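Stavwood refurb bench, intake inspection, desktop towers
Checked by: Faisal Kiani. Second look: Sevim Yaman

- [x] Side panel off, unit on bench
- [x] Power supply housing: no dents I'd argue about
- [ ] Processor present. **No.** Socket is empty. Ganby's sheet says "complete unit," so somebody should ask them what they think complete means.
- [ ] Socket pads and frame inspected under magnifier. Not done. I won't sign for pads on a glance.

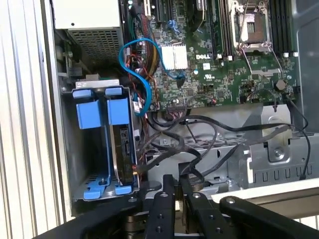 Sheet 2 of 5

- [ ] Cable routing. Blue SATA cable wanders over the board in a big loop, with its plug end by the heatsink. The seller calls this "tidy." Reroute before closing.
- [x] Memory latches: white tabs, both banks, looked at
- [ ] Memory tested. Can't be, see processor.
- [ ] Drive cage: blue plastic parts to be tried by hand. Sevim says they always hold. I'd like to see it.
- [ ] Fan spin and noise. Left for power-on.

Comment (S.Y.): Faisal is being hard on the cable. Agree on the socket.

Comment (F.K.): The cable stays a fail until it's moved. Do not tag as "working" on Ganby's word. Hold on shelf 2.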